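About Sodeck

Sodeck makes a two-arm bench kit for people who want to teach a robot to do everyday jobs with its hands, and we have been making it, in one form or another, since a wet March when Ionuț Barbu cleared out the back half of a bicycle repair shop in Dorncombe and started bolting things to a table. The bicycles are long gone, but we kept the workbenches (and, for better or worse, the heating).

Ionuț had spent years looking after packing machines, which are wonderful as long as every box is the same as the last one. What he wanted was a pair of arms that a person could guide through a small task, over and over, until the software had seen enough to have a go by itself. He also wanted it to cost less than a car! The first version was called the Nolwood, after the street his grandmother lived on, and when it came time for a second version we couldn't bring ourselves to change the name, so it's the Nolwood 2 and probably always will be.

The kit comes as two arms on one slotted rail, with a gripper on each, all the cabling, and a printed setup guide that we rewrite every time a customer calls with a good question. You bring the table. Most people are up and running in an afternoon, although we do ask you to set aside a second one for calibration and not to rush it, however tempting that may be.

Groceries turned out to be our favorite place to begin, and it's still what we put on the bench when visitors come by. Snack bags crinkle and slide, juice boxes tip over, and wrappers look different every time you set them down, so the arms never get quite the same problem twice.
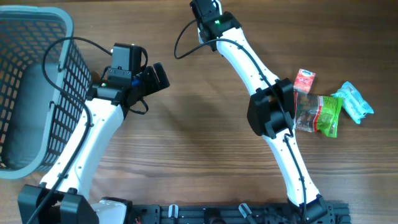

How we work with you

Every kit is put together and run here before it ships. We run it through nearly 1000 pick-and-place moves, and if a joint sounds wrong to Ionuț he takes it apart again, even when the numbers look fine. We've learned not to argue with him about this, and the customers who've had their arms for a long time seem to be glad of it too.

After that you get six months of help included in the price. You can write to us whenever you like, and on Thursday afternoons we keep the phone line open for anyone who would sooner talk it through, whether that's a gripper that closes too hard or a policy that was doing beautifully last week and has now lost its mind. We also offer a service called Zamani, where you tell us about your task and we record the first set of demonstrations for you on our own benches, then send you the data along with our notes on what was easy and what wasn't. Small, slim packets have a whole page in those notes. A coffee stick is light and flat and sits very close to the table, and getting the fingers down to it at a sensible angle takes a patient operator.
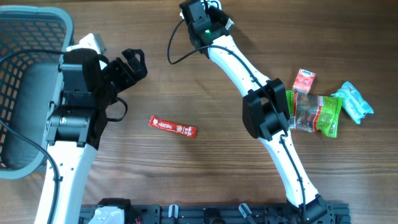 Do I need to know how to program to use the Nolwood 2?
Recording demonstrations takes no programming, and the guide covers it from start to finish. Training a model on what you've recorded does call for some comfort with Python, or a friend who has it, and our support staff will gladly help you over the bumpy parts.

Come and see us

There are four of us in the shop most days, and we love company. Schools, small manufacturers and curious neighbors have all had a turn at the controls, and you're very welcome to bring along something from your own line (or your own kitchen cupboard) for the arms to try. Drop us a note first so we can clear a bench and put the kettle on.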